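What the small arm changed on our bench

I have worked at Plarkton for three years, most of that time at the sorting bench. In September we started moving part of the sorting over to a small printed arm. A few people have asked me what that has been like, so I'm writing it down.

The job is simple. Small parts come to the bench, and each one has to be picked up and put in the right place. On a normal shift I did this for hours, with 38 trays to get through before lunch. My wrists hurt by the afternoon.
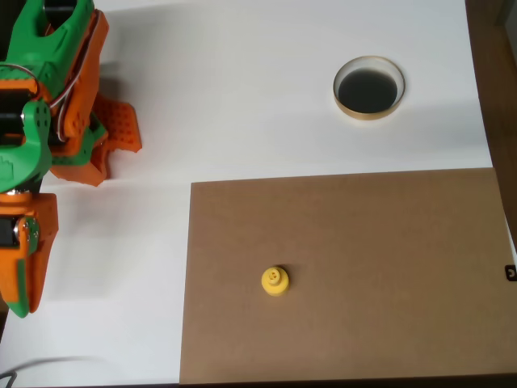
Softić
Bench operator, Plarkton

The arm is green and orange plastic with black servos in the joints. For now we give it one piece at a time on a sheet of cardboard, like the little yellow one, and go from there. It is slower than I am. A tray that takes me 60 seconds takes the arm 105 – and that is on a good day.

What changed for us is mostly the order of the day. I used to sit down and sort. Now I set up the table, watch the first few picks and then do the inspection work that always got pushed to the end of the shift. When a finger wears down I swap it and write it in the log.

Two of my coworkers didn't like it at first. They were worried about hours, and I was too. So far the hours are the same, but we did ask for that in writing before the second bench, Bukari, gets its own arm. We are still waiting for the answer.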